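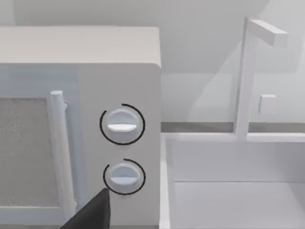

July 22, 2021

The knob task finally runs from start to finish in the simulator, so I can write up where the project is. I started in April with a secondhand arm bolted to a shelf in the garage, and the plan was to have it work a real microwave by the end of spring. That didn't happen. The arm is still on the shelf, and for most of the last month I haven't switched it on. All the work has been on the computer.

The reason is a stripped gear. My first gripper turned a dial on an old oven I got for free, went past the stop, and kept going. The replacement gear took three weeks to arrive. While I waited I decided to build a kitchen in software and break things there.

I call the kitchen Standier. It has a counter, a sink, a faucet and a microwave with a handle and two dials, one above the other. I left nearly everything white. The only dark marks on the microwave are the arcs around the dials, which I wanted for my own use when I check how far a dial has turned. I meant to add tile to the wall and haven't done it. The faucet came out a little see-through because of a material setting I haven't tracked down. It doesn't affect the physics, so it can wait.

The dials were the hard part. Each one is a disc with a raised bar across it, and the bar is what the fingers have to hold. My first version used a simple cylinder as the collision shape for the whole dial, with the bar only drawn on top. The fingers closed right through the bar and slid around on the disc. I spent two evenings tuning friction before I looked at the collision shapes and found the mistake. I made the bar a separate box, attached it to the disc, and the slipping stopped the same night.

The next problem was the door handle. It stands out from the door, close to the dials, and when the gripper comes up from below to reach the lower dial it passes very near the handle. In the early runs it hit the handle often, and a few times it hooked it and pulled the door open. I added a waypoint farther out from the panel, so the gripper now moves to the right before it goes in. That made each run slower. I can live with slow.

Last night I left a batch of 2000 runs going with the lower dial only, starting the arm from a slightly different position each time. Around 65 percent ended with the dial at the angle I asked for. Most of the failures I looked at this morning were the same kind: one finger lands on top of the bar, and the gripper closes on nothing useful. I think the fix is to rotate the wrist before the final approach, using the angle of the bar instead of a fixed value. The upper dial has the same shape, so whatever works on one should carry over.

The control code is in a folder named Lusilon, and it's a mess. It still has the old garage calibration mixed in with the simulator settings. I plan to split those before I go any further, then post the files for anyone who wants them.

After that the new gear goes in and I'll try the real oven again, with a torque limit this time. I set the limit at 7 in the simulator, but those units don't match my motor driver, so I have to work out the conversion first.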